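Preguntas frecuentes: montaje y recambios, taller Haltgate

¿Compráis procesadores sueltos?
Sí, desde 2 unidades. Mandad modelo y foto por los dos lados.

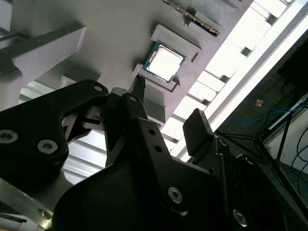
Procesador de sobremesa en su soporte gris.

¿Y torres enteras?
También, hasta 9 por envio. Sin discos, porfavor. Vaciad la caja de tornillos sueltos.

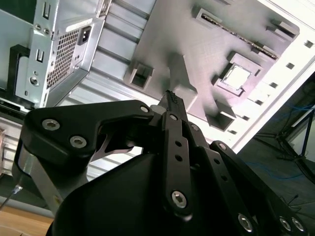
¿Qué hago si la fuente no arranca?
Avisar antes de enviarla y marcarla con cinta.

¿Cambiáis la CPU en placas Dell?
Sí. Primero se quita el disipador, luego la palanca del zócalo,
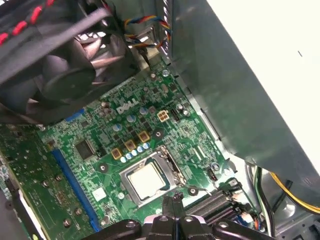

y la CPU sale recta, sin girar. Pasta nueva siempre. Recogidas en Paucar, hasta septiembre.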